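Software sync, manipulation group
Minutes, 21st August

Present: control, perception, planning, tooling. Ops joined for items 1 to 3, then left for the Prendstead call.
Started late, room was double booked. Notes typed live, fix anything wrong directly in the page.

1. Last time's actions

Clock sync patch on Clenden: merged. Perception confirms timestamps now monotonic across a restart. Closed.
Gripper width topic rename: done in the recorder, not done in the replay tool. Stays open, tooling.
Write up the July outage: not started. Planning asked if anyone still wants it. Ops does. Stays open, half a page is enough.
License question for the mesh library: no answer yet from legal. Carry over.

2. Clenden (recorder and ingest)

Ingest backlog cleared overnight. 134 episodes in, 10 rejected at the validation step. Of the 10, 5 are the known short-file problem (operator stops before the first keyframe is written), 3 have a gap in the pose stream, the other two not looked at yet.

Long discussion on the pose gaps. Perception thinks tracking drops when the tool gets close to the table and the view is mostly one flat color. Control not convinced, says the gap length matches the IMU buffer size too well. Both could be true. Agreed to log the tracker's feature count per frame and stop guessing.

Short files: recorder should refuse to save and beep. Right now it saves happily and we find out a day later. Tooling has a branch for this, needs review.

Validation report is unreadable. One line per frame, no summary. Want: one line per episode, reason for reject, link to the first bad timestamp. Ops would also like it not to go to everbody's inbox. 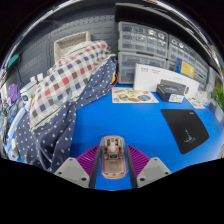

Disk: ingest box is filling up again. Raw video kept twice, once as recorded and once after the rectify step. Proposal to drop the rectified copy and compute it on load. Perception objects, load time goes up and the training jobs are already waiting on the loader. Compromise: keep rectified for the current task set only, delete for everything older. Tooling to write the script, dry run mode first please.

3. Perception

Small object set is going OK. Main weak spot is still clear plastic. Segmentation splits a transparent shell from whatever is inside it and calls them two objects, then the grasp proposal lands on the inner one and comes out too narrow. Computer mouse with a clear casing is the test case everyone uses now. Mask merge rule added (if one mask sits inside another and they move together, treat as one). Works on held objects. Doesn't help before contact, as nothing has moved yet.

Fisheye calibration: residuals still bad near the rim. Asked whether anyone needs the rim. Planning does, for clutter at the table edge. So a proper fix, no cropping. Perception will try the higher order model and report back.

Finger mask: the static mask that hides our own fingers from the detector was drawn for the old mount. With the fingers flexing it's off by a bit on both sides. Options are draw it bigger or compute from width. Bigger for now. Ticket opened for the proper one.

Ops leaves.

4. Planning (Yeo)

Yeo now replans on every perception update. Too often, the target jitters and the arm hunts. Added a threshold on target shift before a replan gets triggered. Value is a guess. Control wants it in the config file and out of the code, fair point, will move.

Approach direction: planner prefers straight down for everything. For long narrow objects lying flat the demos mostly come in with one finger each side and the long axis between them. Planner should get there by itself if the cost on wrist rotation is lowered. Tried in sim, looked fine, then it picked a rotation past the joint limit on the left side and stopped dead. Limit check happens after the cost is computed. Should be before. Known, being fixed this week.

Soft stuff near the target (cloths etc) goes into the collision map as a solid block. Means the planner refuses some grasps people do with no trouble. No good answer today. Idea: soft class with a penalty in place of a hard collision. Perception can give the class label but not a confidence anybody would bet on. Park it.

5. Control

Force limit on close: the current limit is per task, set by hand, and two tasks have it set to the default by accident. Make the field required, fail at load if missing. Agreed, no objections.

Loop timing on the new controller build is better but there is a spike when logging rotates. Move log rotate off the control thread. Should of been like that from day one.

Fin fingers: width reading isn't the same as object width once the fingers bend. Control has a lookup table from the bench. Wants it applied in the driver. Perception wants the raw value kept too. Publish both, names to be agreed offline, not here.

6. Tistden (dashboard)

Episode viewer loads the full clip before showing anything. Switch to streaming, first frame quick.
Search by object name is case sensitive. Fix.
Request for side by side compare of two episodes. Nice to have, after the above.
Planning asked for planner overlays on the video. Needs the rim calibration first, see 3. Blocked.

7. AOB

Code freeze for the Prendstead demo: nothing merges to the main branch of Yeo or the driver without a second reviewer from tomorrow. Clenden not frozen. Tistden not frozen but don't break login.
Test rig booking sheet moved, old link is dead.

Actions

Tooling: replay tool rename, short file branch, cleanup script with dry run, one line report
Perception: feature count logging, higher order calibration, bigger finger mask, look at the two unexplained rejects
Planning: joint limit check order, replan threshold into config
Control: required force field, log rotate, width lookup in driver
Ops: July writeup, chase legal

Next one same slot, same room if we can get it.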